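# Fisside two-hand kit, reviewed after one autumn in a shared workshop

Bought with workshop money, built on workshop evenings, so I'll try to be fair to it and also to the people who now have to walk around it.

The Fisside kit is a pair of five-fingered hands, two control boards, a bag of tendon line, a bag of spare tendon line (take the hint), and access to their simulator. You supply the arms. Ours are homemade, on a steel bench frame that used to hold a drill press, driven by secondhand Endier servos that one of our members had been saving for a better project. The kit was 600 dollars on sale. Then we paid for power supplies, cable chain, and a surprising amount of heat-shrink tubing, and stopped adding things up.

**The build**

The manual is 63 pages and the first useful one is page 9. Before that you get a welcome, a letter from the founders, and a diagram of the box you have already opened. After that it's good, mostly. The exploded views are clear, the screws come bagged by step, and the bags are labeled in a font a grown adult can read. I have paid more for furniture that treated me worse.

The thumb is where it goes wrong. Step 31 has you seat the thumb joint and then route the tendon, and if you do it in that order you will be taking the thumb joint out again. The left hand took us one long evening. The right hand took two, after we had learned everything from the left one, including how to overtighten a tensioner. The replacement tensioner came from Türkmen, a parts seller I can recommend without reservations, apart from their website.

Wiring is fine. Every connector is keyed except the two that matter, power and the wrist bus, and those are the same size and sit next to each other. I put red tape on one of them. Do that before you switch on, and if you're sharing the build with other people, tell them what the red tape means.

**The simulator**

I expected to skip this part. Free software bundled with hardware is usually a splash screen and a forum link. But you can load the whole two-arm setup, pick a tabletop, put some groceries on it, and try your program there before a real finger gets near real crockery. It ran on the workshop's elderly desktop, with the fan making its feelings known.

Our project, if you want to dignify it, is a bench that can clear up after lunch. Move the food to where food goes, move the dishes to where dishes go. We spent most of November in simulation on that. 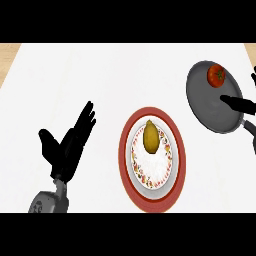 Reach planning is the best thing in the package, and the reason I'd give the software a higher mark than the metal. You set a target and it works out a route for each arm, with a warning when the two routes cross. I like to give the hands separate business, and the kitchen objects are good for that: a lemon on a plate with a flowery little border for the left hand to go after, a tomato in a frying pan for the right, whose long black finger is already over the cooking surface while the left is still off to the side of the placemat with its fingers spread. With that much white tabletop to spare you can try bad approach angles all night. I did. The planner's favorite mistake is coming in low over the rim of a pan, and I'd much prefer to find that out on a screen.

Grip force is weaker. Every object comes with a default squeeze setting, and the defaults seem to have been chosen by somebody with strong views on fruit. The tomato setting, copied straight over to the real hand, turned a real tomato into a cleaning job. Drop the number by half and work up. There's a "soft object" checkbox as well, which I left on for a week before reading that it does nothing in the current version.

Saving is also odd. The program stores your arm positions and your objects in separate files, and if you rename one it forgets the other. I lost an evening of waypoints to tidiness. My files now have terrible names and I leave them alone.

**Back on the bench**

The real hands are slower than the simulated ones and louder than I'd like, a sort of patient grinding, like a coffee mill that has been told to keep its voice down. Fingertip pads are rubber, replaceable, and attract every bit of sawdust in the building. If your workshop does any woodwork, and ours does little else, buy a cover.

Our best run so far moved a lemon from plate to bowl in 223 seconds. I could have walked to the store for another lemon. Still, it did it without help, and the people at the table saw bench stopped sanding to look, which in our shop counts as applause.

Plates we have not solved. The thumb gets under the edge all right, and then the fingers close a hair late and the plate tips. I suspect our arms more than their hands. The Endier servos have some slop in them, and there's a calibration routine for that sort of thing in the Fisside software, but it assumes you bought Fisside arms. Support answered my question politely and sent me a price list.

**Compared with the Testa gripper**

We had a Testa before this, a plain pincher with 2 jaws and one motor. It's duller and cheaper, and it picks up a lemon every time. If all you want is to get a thing from one spot to another, buy that and spend the difference on lunch. The Fisside hands are for people who want to fiddle with fingers, and I have to admit that a good many of us do.

**Would I buy it again**

With workshop money, yes. With mine, I'd wait for the next version and hope they rewrite step 31.

Good:
- simulator, especially reach planning
- screw bags
- spare tendon line (you'll use it)

Less good:
- thumb assembly order
- identical power and bus connectors
- default grip settings
- calibration if you built your own arms

One more thing for anybody setting this up in a shared space: the emergency stop in the kit comes on a short cable, so you end up standing within arm's reach of the arms in order to stop them. We extended ours with ordinary two-core wire and mounted the button by the door, next to the light switch. Label both.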